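Search this site Go

Verholm back office: walk-round checklist for the gripper work, Jan 6, 2020

I've done the old desk safety sheet for years, but half of it made no sense once the job became holding a pair of grippers, so I've rewritten it (sorry, it's longer!).

1. Cables on floor. COMMENT: One runs across the tiles to the floor outlet. Needs a cover, please. You look at your grippers all day now, and your feet get forgotten.

2. Pick-up items in reach. OK. Box stays on the floor, but I'd like it swapped to table height every 20 minutes. My back agrees. 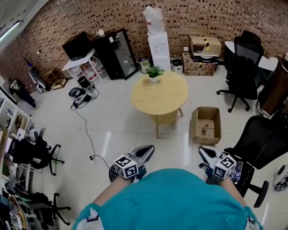

Item 2: both grippers held out, open box on the floor by the round table.

3. Chairs pushed in. COMMENT: Wheeled ones drift. Tuck them in before starting.

4. Grip fingers and notch checked for wear. OK, though I'd still like the Verbruggen sheet pinned up.

5. Hair tied back, nothing dangling. OK. 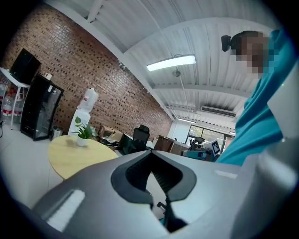 Item 5: hair up in a bun, gripper in use.

6. Breaks. NOT OK. We used to get up for post and phones, and now that Varkow handles those we just carry on. Water's right there, so let's use it!

Form 267. Questions to the Verholm safety desk. © Verholm 2020. Back to top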